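Taller de orden doméstico y de espacios compartidos
Apuntes de la sesión 4: la mesa común
Docente: Fanni Sipos
Material de apoyo del curso Fledum

Antes de entrar en materia, quiero agradecerles los cuadernos de la sesión anterior, que he leído con mucho gusto (y con alguna sonrisa, sobre todo con los cajones de la cocina). Varios me preguntaron por qué dedicamos una sesión entera a una sola mesa. Pues porque en la mesa acaba todo: lo que traemos en la mano, lo que pensamos usar luego y lo que no tiene sitio en ninguna parte.

1. Mirar antes de tocar

Siéntense un momento delante de la mesa, con las manos quietas. Ya sé que cuesta, a mí me sigue costando después de 17 años dando clase. La idea es distinguir lo que se usa ahí mismo de lo que solo está de paso. Un paño puede ser de las dos clases según la casa, y por eso no les doy una lista cerrada.

2. Las familias de objetos

En el método Gresero trabajamos con familias, y para una mesa corriente suele bastar con estas:

Limpieza: paños, toallitas, pañuelos. Se guardan juntos y cerca de la mesa.
Bebida: vasos, tazas, tapas, posavasos. Vuelven a la cocina al terminar, o a la papelera si son desechables.
Escritura y trabajo: rotuladores, carpetas, fundas de tableta. Piden una bandeja o un estante propio.

Si algo no encaja, déjenlo para el final, sin discutir con ello.

3. Doblar el paño

Lo doblamos en rectángulo, alisando con la palma desde el centro hacia fuera. Con los paños de cuadros tienen una ayuda estupenda, porque las propias líneas del dibujo sirven de guía para que los bordes coincidan. No hace falta que quede de escaparate.

4. Mesas redondas

La mesa redonda no tiene esquinas donde arrimar cosas, y entonces los objetos se reparten por todo el tablero. Les propongo despejar primero la parte más cercana a la silla y avanzar hacia el fondo, una familia cada vez. Para practicarlo, clasifiquen en su cuaderno lo que hay en esta mesa:

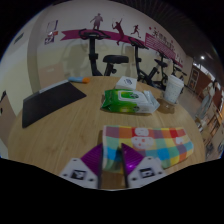 El paño de cuadros de colores, las toallitas y el vaso con tapa, sobre la misma mesa redonda.

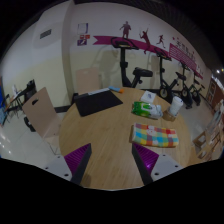
Cuando tengan las familias escritas, decidan el orden en que las recogerían y anótenlo con una frase que lo explique. No busco una respuesta única. Hay quien empieza siempre por la bebida, por miedo a los derrames, y hay quien prefiere retirar los papeles primero; las dos maneras me parecen sensatas.

Para la próxima sesión

Elijan una mesa de su casa y repitan el ejercicio durante 2 tardes. Lean también la página 122 del cuaderno Protach, con calma, que tiene la letra pequeña, y traigan una caja sin tapa para el trabajo con cajones.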